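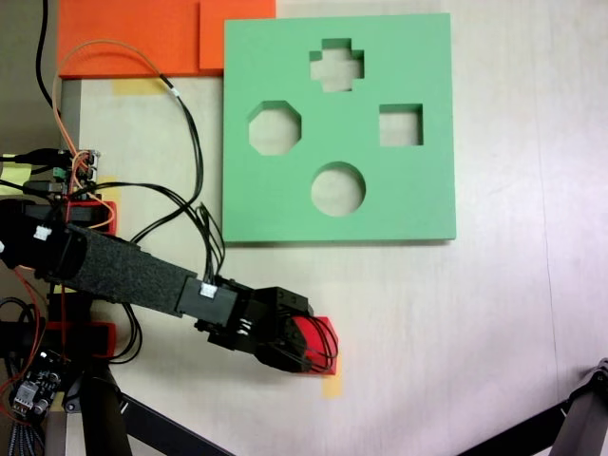 Moltham Local > Weather & Roads > Winter outlook, anyone buying it?

cirari_kate
28 Aug 2020
So the long-range outlook has us down for a mild, wet winter. I read it twice and I still can't tell if I should order salt for the driveway. We got 24 inches in one week in March and the outlook before that one said mild too!

plowguy40
Order the salt. I did 40 driveways that week and ran out by Tuesday.

bethel_t
Mild is an average over the whole season, though. You can have one awful week and still come out warm overall. I don't think they got March wrong.

plowguy40
Tell that to my truck, Bethel. Transmission was 3,170 bucks.

Otakar V.
I'm more worried about the wet part. The Cultport road goes under every time the creek comes up, and the county still hasn't cleared the culvert by Lukáč's feed store. I called in June and got a voicemail.

cirari_kate
Oh no, is that the same one that flooded last fall? I take that road to work :(

Otakar V.
Same one. Go around by the school if it rains overnight.

bethel_t
The school way floods too, just lower down. I'd take the ridge.

Otakar V.
Never seen water there and I've lived here since high school.

plowguy40
I have. Kate, how many bags do you want? I'm going Saturday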